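Jobs Teams Locations Apply
Careers > Data Collection > Robot Operator, Two-Arm Station

Zovevton is hiring operators to record demonstrations for a learning system. You guide two robot arms through short tasks with small objects on a tabletop.

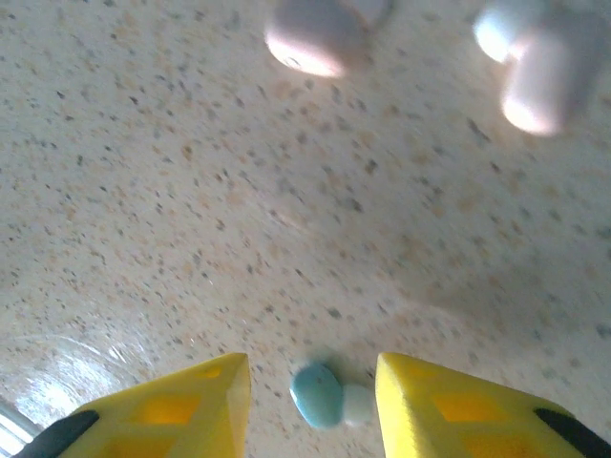
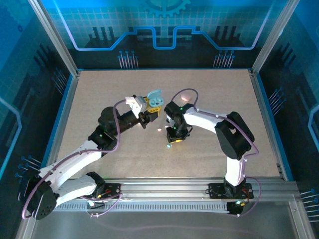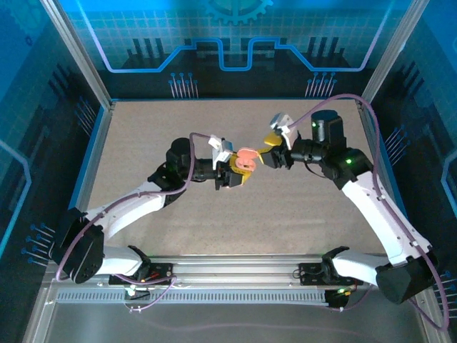
Yellow-tipped grippers on the speckled tabletop.

Shifts are 40 hours a week, starting in May. Each operator records 114 episodes a week – failed attempts are kept and labeled. No robotics background needed. You should have steady hands and be able to write clear notes.

Apply to Vasiliki Liapis by 3/22/24.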